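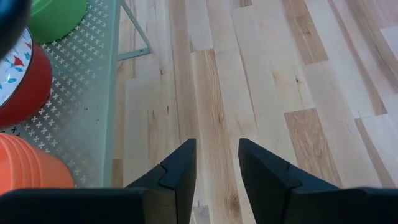
Dilani Gamage wrote at 7:40 that the label printer at the dish return counter had stopped again, and that the queue on the server showed 236 jobs waiting with the first one stuck at "sending."

Ticket 1131
Subject: Label printer drops off network, kitchen stores
Status: Closed
Priority: Normal
Assigned to: Thilini Dewan

Problem as reported
Printer prints fine after a restart, then stops. Some days it lasts until lunch, other days it stops within the hour. The panel light stays green. Other machines on the same switch are not affected. Staff have been writing shelf labels by hand.

Equipment
Tronen thermal label printer, wired connection
Povonar print server software, one queue
Rorkden switch, wall cabinet, port 14

8:15
Cleared the queue and restarted the print service. Printed a test label from the server, came out clean. Printed one from the stores computer, also fine. Left it running.

9:50
Stopped again. Pinged the printer and got replies, but the web page for the printer would not load. Checked the address table on the switch. The printer's address was listed on port 14 and, a minute later, on port 3. Looks like two devices using the same address.

10:20
Unplugged the printer and pinged the address again. Still got replies. So something else has it. Port 3 goes to the serving area. Asked Dilani what is plugged in over there. She said there is a scale and an old card terminal, and she thought the terminal had been switched off since the spring.

10:45
Walked over. The shelf labels in the serving area are the handwritten ones, and a few have the old bin codes on them. I told Dilani to leave those until the printer is back, then reprint the whole set in one go. The batch is 581 labels and the roll on hand will not cover it, so two more rolls are needed from supply.

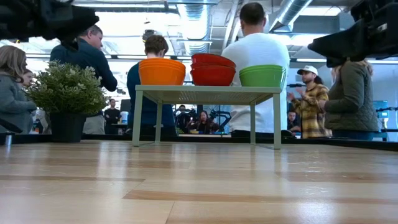 The terminal was on. Its network settings had been typed in by hand and matched the printer's exactly. The printer was set by hand too, so neither one was asking the server for an address and the server had no record of a conflict. Turned the terminal off at the wall. The printer's web page loaded right away.

11:10
Set the printer to get its address automatically and made a reservation for it on the server. Changed the Povonar queue to point at the printer's name. Test label OK. Port number for the queue is 2001, left as it was.

11:30
Printed the first part of the label batch. No stops. The Kołodziej stock system sends jobs in groups of twenty and the queue emptied between groups as it should.

Note from Dilani, 2:05
Still printing. The date on the labels is one day behind though. Is that the same thing?

Reply from Thilini, 2:20
No, separate. The clock on the printer was never set after the last reset. I pointed it at the time server and it corrected itself. Labels printed before 2:15 need to be redone if the date matters.

Note from Dilani, 4:30
Redid the ones for the cold room. The dry goods labels have no date, so I left them.

Resolution
Duplicate address between printer and unused card terminal. Terminal powered off and tagged for removal. Printer moved to a reserved address. Clock corrected.

Follow up
Remove terminal and free up port 3.
Check the second printer in receiving for a hand-typed address. It was set up in July along with this one.
Order label rolls, two needed, four if the budget allows.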